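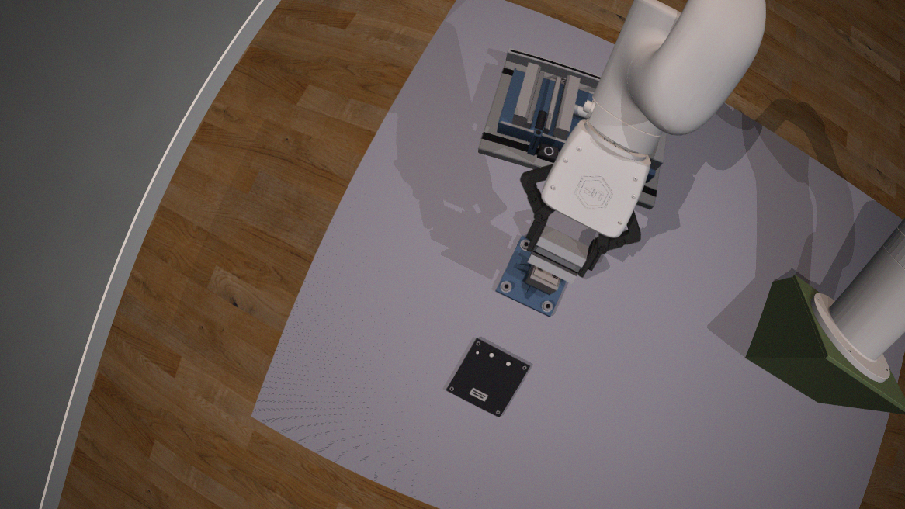

Lovely Yap
Staff Writer, Home & Floors

17/03/2024

How I Fix Squeaky Floorboards From Above

My hallway used to announce everyone. If you got up for a glass of water at night, the whole apartment knew (and so did the downstairs neighbor, who was very sweet about it, but still). I put up with it for two winters before I finally got down on my hands and knees with a bag of screws. It took one afternoon, and I was so pleased with myself that I walked up and down the hall for ages afterward, just listening to nothing!

A squeak is nearly always wood moving against something: another board, a nail, or the subfloor. Boards shrink when the heat is on, so January is when you'll hear the worst of it. If yours only squeak in the dead of winter, try a humidifier first and save yourself the sore knees.

What you need

A drill with a small bit
Trim-head wood screws, long enough to reach the joist
A stud finder that works through flooring
Painter's tape and a pencil
Powdered graphite or plain talcum powder
Wood filler close to your floor color
800 grit sandpaper for the last light pass

Step 1. Find the squeak

Get somebody to walk slowly across the floor while you crouch and listen. Socks are better than shoes. Put a bit of tape on each noisy spot and write on it whether the noise comes when the foot goes down or when it lifts. I skipped that part the first time and ended up with a hallway full of tape and no idea what any of it meant.

Step 2. Try powder first

Sprinkle the powder along the seam, work it in with a soft brush, lay a towel over it and walk back and forth. Wipe up what's left right away, especially talc, which gets slippery. If the squeak is gone, great, go have lunch. Mine quieted down for a week or so and then came right back, but my sister's bedroom floor has been silent ever since. 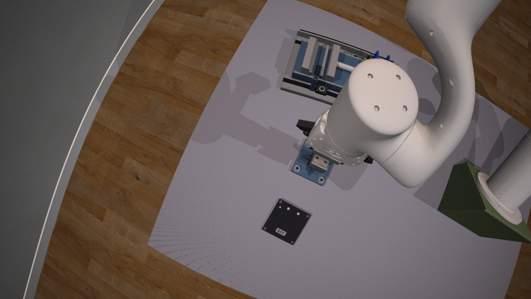
Step 3. Find the joist

Run the stud finder across the floor and mark the joist in pencil on your tape. Look for old nail heads too, as they usually line up along it. Before you drill anything, find out what's down there. Radiant heat tubing, water pipes and wires all live under floors, and if you aren't sure, stop and ask someone who is. In a rental or a condo, ask the building before you start.

Step 4. Drill and screw

Drill a pilot hole through the board, a little narrower than the screw. Have your helper stand right next to the hole so the board is pressed down flat, then drive the screw slowly until the head sits just under the surface. Don't crank it. I split a board on the Sison Street job (my aunt's dining room, sorry again, Auntie) by leaning on the drill like I was mad at it.

Put in 2 screws for each bad spot, at a slight angle toward each other. Stay away from knots if you can. They're hard, they send the bit wandering, and the wood around them likes to crack.

Step 5. Fill and blend

Press filler into the holes with a putty knife and leave it a touch proud. Once it's fully dry, sand it level with a medium-fine paper, then go over it with the very fine stuff, always along the grain. Dab on your finish with a cotton swab. Filler almost always dries a different shade from what the tub says, so test it in a closet first.

What if it still squeaks?

Walk it again the next day. Sometimes fixing one board just lets you hear the one beside it. If the floor dips or feels bouncy when you step on it, screws from the top won't help, and it's time to have a carpenter look at the joists. 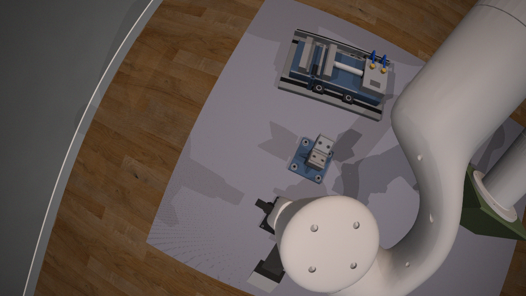

Lovely Yap
Staff Writer, Home & Floors

Lovely writes our weekend repair guides and is slowly redoing her own place room by room. Next up for her is a sticking bathroom door, so if you have a favorite trick for swollen wood, leave it in the comments and she'll give it a try.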